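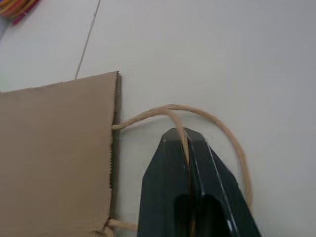

Brown paper bag, rope handle. Let's talk about the bag fee.

1/ Since August the stores on my side of town charge for paper bags, and everybody is supposed to feel good about it. I've been keeping my receipts and I have questions.

2/ For the record, I'm fine with fewer bags. I own cloth ones. I forget them in the car like everyone else. My problem is with the story we get told at the register, which changes depending on which register you're standing at.

3/ At Goltex the sign says the fee "supports greener shopping." Supports how? I asked. The cashier was very nice and had no idea. The manager said it covers the cost of the bag. Okay, so it's a price. Call it a price.

4/ Studard charges 31 cents for what looks to me like the same bag you get at Goltex for less. Their sign has a leaf on it. Maybe the leaf is expensive.

5/ Then there's Omier, where the bag is "free" if you spend over a certain amount. So the bag is bad for the planet unless you buy more stuff, and then it's fine? Somebody in an office signed off on that.

6/ People keep sending me the claim that you have to reuse a paper bag X times before it beats plastic. I've now been sent 6 different numbers for X. One person says three. One person says 53. None of them came with a link to anything I could read all the way through.

7/ I'm not saying the numbers are made up. I'm saying that when the answer runs from three to 53, you don't get to use it to win an argument in my replies.

8/ And reuse depends a lot on what you put in it. A bag that carried a sweater home can go out again tomorrow. A bag that carried a leaky tub of potato salad is done. I've had a handle let go in a parking lot with a jar of pickles on board. That bag's lifetime score was one.

9/ The twisted paper handles are the part I'd like someone to look into. Stores love them because they look sturdy. Mine usually give out where the handle is glued on, long before the paper itself wears through. Flat handles have done better for me, but that's one household, so take it for what it is. 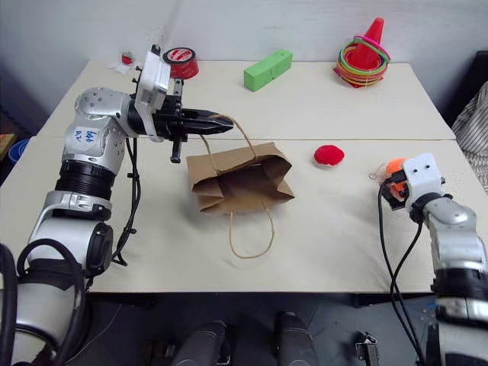

Can a paper bag with twisted handles go in with regular cardboard recycling?
In most places it can, handles and all, as long as it's dry and has no food or grease on it. Check your own city's list, mine changed the rules on Thursday pickup and told us by sticker.

10/ Back to the money. I went through my shoebox of receipts last night. 107 of them since the fee started, and nearly a third had a bag charge on them. So much for changing my behavior. I just pay it now, the way I pay for parking.

11/ That's my real doubt about the whole thing. If the fee is small enough to ignore, people ignore it. If it's big enough to notice, people get mad and it gets dropped. I'd love to see what the stores are selling per week now compared with what they used to give out. They have that number. It isn't on the sign.

12/ Cha, the little grocery by the bus station, does it differently. There's a bin by the door where you drop off clean bags and anybody can take one. No sign, no leaf, no fee. Some days the bin is empty and you carry your onions in your coat pockets.

13/ Would that work at a big store? I doubt it. The bin would be full of trash by noon. But I've taken more used bags out of that bin than I ever reused from my own kitchen drawer, so it's doing something.

14/ A few replies asking if I work for a plastics company. I do not. I'm a person with a shoebox.

15/ Several others say the fee goes to the city. At the three stores I asked, I was told the store keeps it. If yours is different, send me a photo of the sign or the receipt. Please don't send me another infographic.

16/ Will post the store by store prices once I've dug out the Omier receipts, which have already faded to almost nothing.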